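# The Case for the Plain Gray Bin

Gumaro Meléndez, for the Stusia Storage Review
25 Mar 2021
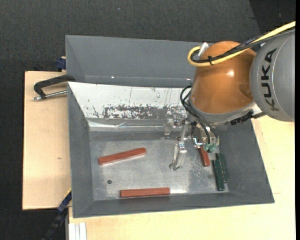 ## Why open storage deserves a second look

Institutions tend to buy storage by the compartment. When the Nava reading center furnished its activity rooms, the order came to 104 divided trays, each with a printed label and a fitted lid. The trays were handsome and they were expensive. Within a season most of the lids had gone to a closet, and the blocks had drifted into whichever tray stood nearest.

It is the position of this column that a large metal bin with sloping sides and a flat base serves most shared rooms better. Five rectangular blocks, three of them reddish-brown and two dark green, can lie in such a bin and each can be found at a glance. Sorting them by color into separate boxes would add work at the end of every day and save very little at the start of the next.

The objections are familiar. Metal is loud, and a bin set down hard will mark a light wood surface. The Flendetberg branch raised both points in its written response to our last issue, and both are fair. A felt liner answers the first. The second is a matter of habit, and staff can be asked to lift.

A third objection concerns depth. Small items sink and are forgotten, and I would not recommend an open bin for beads, pegs or puzzle pieces. Blocks are another matter - they are large enough to see and simple enough to grasp from any side.

Sallden, which keeps up to 710 items in its lending room, moved to open bins for everything larger than a fist and kept drawers for the rest. That division seems to me sound. Purchasing offices should adopt it before they renew any contract for divided trays, and they should ask the people who put things away each evening what they would prefer to use.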